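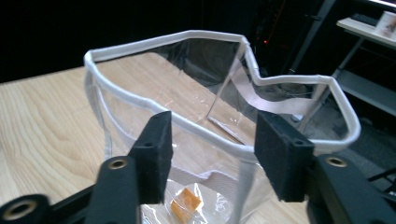

Gripper pads at the rim of the clear bag, with a small orange item in the bottom.

Kirkero Makers' Circle — minutes of the March meeting

Started at 7. Last month's minutes were passed once I'd fixed the spelling of Drurnel (sorry, again!).

1. Visit to the Cludus workshop
Most of the meeting went on this, and fair enough, we had a great time. The demo was bag packing with a hand-held gripper, and I could have watched it all night. Clear plastic is a pain, apparently — it wrinkles, it shines, and you see the table straight through it. We all liked the bag with the white fabric edge best. A few members wanted to know if the black pads would mark a lighter fabric. I said I'd email and ask.

We agreed to send a thank-you card and a box of biscuits, up to $30.

2. Our own open day
Going ahead in May. Cludus has offered to bring the gripper along and let people have a go, which got a big yes from everyone. We'll cap it at 20 people per session. Drurnel will lend us tables again if we pick them up ourselves. I still need a driver with a trailer, please!

3. Money
The Tiwari grant came through, $3000, now in the account. New lights for the workbench come out of that first. The colour of the new sign was put off to next month — we were getting nowhere.

Finished at 8:45, then tea.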